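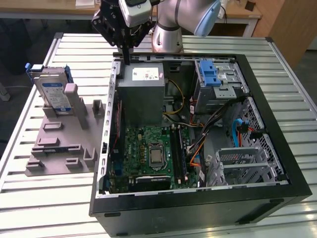
Side panel off, cooler off, and plenty of yellow wire to sort through.

I have a soft spot for old office towers. My first came from a clearance sale in Fadum one August, tagged lot 2442, and I carried it home on the bus like a sleeping toddler. I've been opening them up ever since! My friend Eskil Granström keeps telling me to buy a nice new Zellico and be done with it, but where's the fun in that?

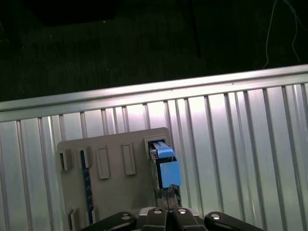
Small parts are where I lose whole evenings. Screws go in a muffin tin, cables get a twist tie, and memory never, ever goes in the junk drawer (I learned that one the expensive way). What I really want is for everything to stand up where I can find it - a long, narrow circuit board looks so much tidier upright in a slot than it does under a pile of adapters. My own version is a dish rack from Amaral, and it does the job.

Then there's the order you work in. I go after the cables first and leave the drive cage until late, mostly out of habit, with a cup of coffee parked well away from the motherboard. Old thermal paste I wipe off with a coffee filter and a little alcohol - slow, gentle, oddly relaxing.
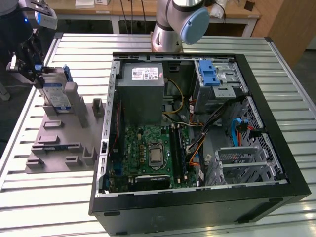 Two empty drive trays, lower right, with room for more storage.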